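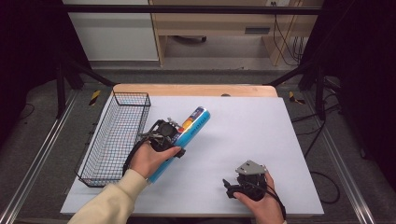 Why would anyone need 340 demonstrations of one can, a reader called Ekbridge asked under my last post, when a child understands the task after seeing it one time? I promised to answer in a full post, and it took me until November to sit down and write it.

The short answer is that I do not know if we need 340. I know that with fewer our policy did poorly, and I know that we did not change only the number between the two trainings, so I can't blame the number alone. The long answer is about what is inside the examples, and this is what I want to write about, because I have now spent many evenings with a gripper on each hand and I have opinions.

First, the task. It is called "can to basket" in our sheet. There is a wire basket on the left side of the board and a can somewhere on the board. One hand picks up the can and puts it into the basket. The other hand has nothing to do in this version. In the second version it takes the can first and gives it to the left hand, and only then it goes to the basket. We record both versions with both grippers on, so that the data has always the same shape. It feels silly to wear a tool on the right hand and only hold it near the edge of the board, but the waiting is also a behavior. If the idle hand drifts in my examples, the robot will learn to drift.

I learned this in a painful way. In my first batch I was moving the right hand a little each time the left hand moved, like a person who walks and swings the arms. I did not notice it while recording. I noticed it when I played the sessions at high speed, and there was my right hand, nodding along to everything. I threw away the whole batch. Now I rest the right hand low, close to my body, with the jaws a bit open, and I think about it before I press the pedal to start.

Back to the question about the child. I think the comparison is not completely fair. The child comes with years of grabbing things. Our policy begins with some general visual knowledge, and for the rest it has me. If I always approach the can from the same side, then for the policy there exists only one side. If the basket is always parallel to the edge of the table, then a turned basket is a new world. So the number of examples matters less to me than the question of how many different situations are in them. I could record 1000 times the same motion and have a very smooth robot that can do one thing in one place.

For this reason I now work with a list. Before each recording I read one line from it and I arrange the table as the line says. The list has these columns:

Basket angle (straight, turned left, turned right)
Can start position (I divided the board in 9 zones)
Can start pose (standing, lying along, lying across)
Grasp place (near the top, middle, near the bottom)
Approach height (low or high)

I do not record all the combinations. A small script shuffles them and gives me the lines for the evening. Before I had the script, I was choosing by myself, and I believed I was choosing randomly. When I plotted the start positions, there was a nice thick cloud in front of my left hand and almost nothing in the far corners. People are not random, or at least I am not.

The grasp is the part where I am most careful. With my own fingers I would correct the can without thinking, I would roll it a little, squeeze more. With the gripper on my hand I have only what the robot will have: two fingers that close. I can't feel the can very well through the plastic. At first I hated this. Now I think it is the best property of the hand-held method, because I am not able to cheat. When I could only do something with human fingers, the robot could not copy it anyway.

A lying can is harder than a standing one. It likes to roll when one finger touches it before the other. In the beginning I deleted every example in which the can rolled. Then I read my own notes and understood that I was deleting all the recoveries, and the robot will surely have rolling cans in its life. So now there is a rule: if the can rolls and I can continue calmly, I continue, and the example stays with the tag "recovery". If I have to reach in with something else, or I get confused and stop in the middle, it goes out. The limit between the two is not always clear. When I am in doubt I write a question mark in the notes and decide the next day, with a fresh head.

About the carrying: I hold the can tilted over the board and move it beside the basket before it goes over the rim. My first examples went straight from the pick to the center of the basket, and the can was hitting the rim quite often, because the path was too low. A path that goes up, then over, then down looks stiff, but the three parts are easy to see in the data. I am told by a colleague that this should not matter for a modern policy. Maybe. It matters for me when I look for mistakes.

The speed is another topic. On Friday I recorded when I was tired, and the examples came out slower and with small stops before the release. These stops are dangerous. The policy sees a hand that does not move and an image that does not change, and it learns that at this place one can stay. We had a robot that stayed over the basket for a very long time, holding the can, like somebody who forgot why he came into the kitchen. Since that time I don't record more than 2 hours in one evening, with a pause in the middle, and I look at the length of each example. If the length starts to grow, I go home.

I want to mention also the surface. We put a white board over the table, and it makes the background calm. This is helpful for checking my own work and I suspect it is a little too helpful for the policy. A bright blue can on white is the easiest thing in the world to find. The next collection will have other covers and other objects, and I expect our good results to become less good. I prefer to see this now than later. If somebody has mixed clean and messy backgrounds in one training, please tell me in what proportion, I found very different advice.

Now some numbers, for Ekbridge and for the others who asked. The set has 340 accepted examples in total, from several evenings. I keep the rejected ones in a separate folder with the reason for each. The most common reason is "start too early", meaning that my hands were already moving when the recording began. The second is the stop before the release. Dropped cans are far behind, which surprised me, I was sure they would be first.

What I still can't answer is how many of the examples are really doing some work. I would like to train with one half, then with the other half, and compare, keeping everything else the same this time. The training machine is shared and I am not first in the line, so it will take a while. Until then I am preparing the list for the version with the handover, where the right hand finally gets its job. I already know that the hard part will be the moment when both grippers hold the can, and which one should open, and when. My first tries are too fast to be useful. I will write again when I have enough of them to plot.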